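Freie Redakteurin oder freier Redakteur für Nachrufe und Lebensbilder (m/w/d), Teilzeit

Die meisten Nachrufe, die uns auf den Tisch kommen, taugen wenig. Geboren, geheiratet, Verein, friedlich eingeschlafen. Ob der Mensch gern gestritten hat oder zwei Berufe abgebrochen, steht nie drin. Wir bei Drillard schreiben seit Jahren Lebensbilder im Auftrag von Angehörigen und sind auch mit unseren eigenen Texten oft unzufrieden. Deshalb suchen wir ab Dezember Verstärkung.

Der Umfang liegt bei 14 Stunden in der Woche, überwiegend von zu Hause. Ein Lebensbild hat 60 bis 70 Zeilen, dazu kommt ein Gespräch mit der Familie, meist am Küchentisch oder am Telefon. Manche Familien erzählen drei Stunden lang vom Haushalt und kein Wort vom Krieg. Auch daraus muss ein Text werden.
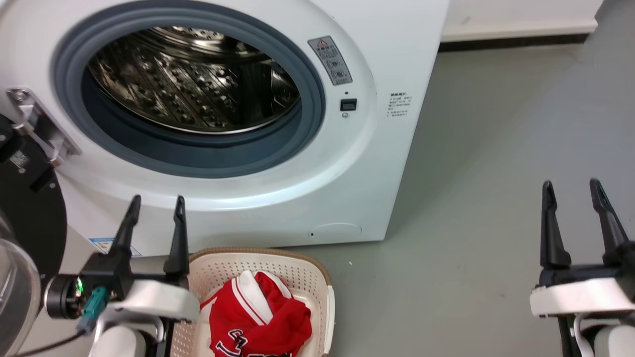

Was Sie mitbringen sollten

Erfahrung im Schreiben, egal ob Lokalzeitung, Archiv oder Pfarrbrief. Ein abgeschlossenes Studium verlangen wir nicht, wir haben damit gemischte Erfahrungen gemacht. Sie sollten Daten nachprüfen, auch wenn die Witwe sie diktiert hat, und eine alte Handschrift entziffern können. Wer »ein erfülltes Leben« schreibt, muss sagen können, womit es gefüllt war.

Von Bewerbungen, in denen Trauer als Leidenschaft bezeichnet wird, bitten wir abzusehen.

Was wir zahlen

223 Euro pro fertigem Text, Fahrtkosten extra. Reich wird man damit nicht, und wir behaupten auch nicht, die Arbeit sei unbezahlbar schön. Eine Korrekturrunde mit der Familie ist im Honorar enthalten, jede weitere wird gesondert vergütet.

Bewerbung

Schicken Sie uns zwei Arbeitsproben und ein paar Zeilen dazu, welcher Nachruf Sie zuletzt geärgert hat und warum. Ein Foto brauchen wir nicht. Die Unterlagen liest Carmela Greco, Fragen zum Honorar beantwortet Neusa Barros, telefonisch am besten vor 11 Uhr. Eine Absage bekommen Sie von uns auf jeden Fall schriftlich.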